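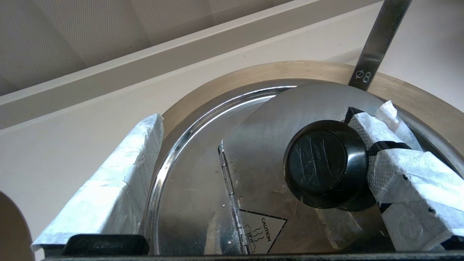

Photo: Brijesh Dwivedi / Folluvley Kitchen

From the Folluvley kitchen: in praise of the hinged lid

When we asked in February what you would like to see replaced in the shared kitchen, we expected a long list of complaints about the kettle (and we got them, thank you, every one has been read). What we did not expect was how many of you would write in about pot lids. One member from the Grarusthorpe side of town sent us two full pages on the subject, and very enjoyable pages they were.

So we have been paying lids a bit more attention lately, and the one I keep coming back to is the stainless steel kind with a long hinge running across it. A crescent of steel stays put on one side, and the bigger part lifts by a round black knob. If you have ever stood there with a ladle in one hand and a whole dripping lid in the other, looking for somewhere to set it down, you will understand why I am so fond of it! You lift the flap, serve, and let it down again — no hunting for a free bit of counter.

The knob on ours has picked up a few scratches, and I must say I rather like it for that. Our kitchen served 1,851 bowls of soup last year, and a pot that gets used ought to look it.

A few words on care, as several of you asked. Wipe along the hinge with a soft brush and warm soapy water, and go slowly around the little knuckles, where starch likes to settle. Dry that part with a cloth before the pot goes back on the shelf. And please do mind the caution label near the lower edge of the flap, the one with the wavy lines and the word HOT. Lift with a dry towel and stand a little back from the steam.

Zein's lentil soup is next on the menu, with the toasted cumin that so many of you wrote to us about. We have room for up to 47 at the long tables, and Kunden Bakery is sending the bread. Bring your own bowl if you have a favorite.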